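The Tin from Hut 2
20 Jul 2026
Print this story | E-mail this story

When the ice let go of the hut at Grønli, the first thing they took out was a stove, and the second was a tin of pears.

I was the cook for the expedition. I was not an expert in old things, and I had come only because the museum in Drornia could pay a cook but could not pay a second doctor, and I had once been a nurse. So I did both jobs. In the mornings I made porridge and in the evenings I looked at feet.

The tin had no paper on it anymore. On the lid a number was pressed into the metal, 171, and under it the word Plirkard, which was the name of the ship. The Plirkard had left the men here for one winter and then had not found the way back to them. Everybody at home learns this in school. What we do not learn is what they ate, and I confess it was the only question I had.

The leader of our group carried the tin into the big tent inside her own hat. She put it on my table, between the onions and the bread, because my table was the only one that stood level.

"How do you know it is pears?" I asked.

She showed me the store book. It had been under the stove and it was in better condition than my passport. Each tin had a line. Number 171, pears, in syrup, to be kept. All the other lines had a date when the tin was opened, in small brown writing. This one had no date. The last date in the book was in November.

I read the pages while the soup boiled. They opened tin 607 before tin 170, so they did not go in order, they went by what they wanted. First the meat, then the plums, then the milk. Near the end they opened only fish. And all this time the pears were on the shelf, close enough to touch from every bed.

"Maybe they forgot them," said the young man who repaired our radio.

"In a room of that size?" I said.

He was hungry, as he was always, and he wanted to know if we could open it. The leader said no, of course. The tin would go to Drornia in a cold box and a person with gloves would make a very small hole in it. But she did not take it away from my table that night. The cold boxes were on the other side of the camp and the wind was strong.

I could not sleep. I lay and thought about the shop of my aunt, where I worked when I was a girl.

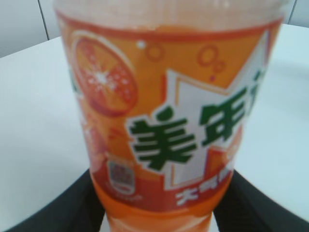 She had a shelf behind the door for the things that were promised to somebody. A cake, a piece of ham, once a pair of boots. If the person did not come, the thing stayed. She would go without supper herself -- I saw it two times -- and not touch that shelf. I asked her why and she said that it was already gone, in her opinion. It was only waiting to be carried.

I got up and put on my coat and went to the kitchen with the lamp. I turned the tin around slowly. On the bottom somebody had scratched the metal with a nail. The letters were poor and one was backward. It said: for the ship.

I sat there until the lamp became weak. Then I wrapped the tin in my dry scarf and put it on the high shelf, behind the flour, where the young man would not look. In the morning I made the porridge a little thicker than usual and told the leader where to find it.

More short fiction
Over 903 Miles of Snow
The Dog Who Would Not Pull
Letters to Drumus Station
A Lamp for the Second Mate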